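Section 4. Swapping the gripper and running the reach check

I've written this part for anyone who already has the arm bolted down and talking to the Giten controller. If yours isn't there yet, go back to section 3 and come and find me afterwards. I did all of this in November 2018 with the two grippers we had on loan, the Kirkora and the Grelum, and I did it in the wrong order the first time, so you get the benefit of my bruised knuckles.

1. Park the arm and switch the controller off at the back. The soft button on the front only puts it to sleep, and the wrist can still twitch.

2. Undo the four screws on the wrist plate. Keep hold of the gripper with your other hand – it drops sooner than you'd think.

3. Pull the cable straight out. Please don't wiggle it! Keith Rutherford wiggled ours and we waited until June for a new socket.

4. Offer up the new gripper with the notch facing the head camera, then put the screws back in, finger tight first and then a quarter turn each, going corner to corner.

5. Switch on and open the Tool page. Type in the jaw length: 109 mm for the Kirkora. The Grelum fills its own in, or it's meant to. Mine came up blank twice.

Note: if you get error 2652, the controller still thinks the old gripper is on. Save the Tool page, turn everything off, have a biscuit, turn it back on.

6. Set the closing force to 400 on the slider and leave it alone until you've done a few clean grasps. I like to go higher for full water bottles and lower for anything with a handle, but that's for later.

CAUTION: keep the speed at Slow for every first approach. Clear plastic is hard going for the depth camera, and a jaw that thinks there's nothing in front of it won't stop.

7. Now the reach check. Pick a piece of furniture with an open shelf in it, because open tables flatter every gripper. I use a bedside cabinet with a mug and a couple of bottles in the cubby. Bring the jaw in from the right and watch the head camera view as you go. The Uddin viewer will do this nicely, and you can leave it open beside the Tool page.

8. Stop before you touch anything and save the pose. Give it a name you'll recognise next week (I have eleven called "test").

9. Back the arm off the way it came, load the saved pose and run it again. If the jaw ends up somewhere different, go back to step 4 and check those screws.
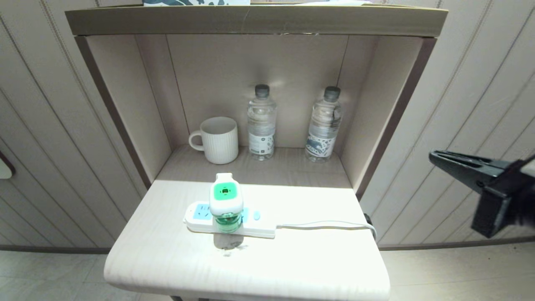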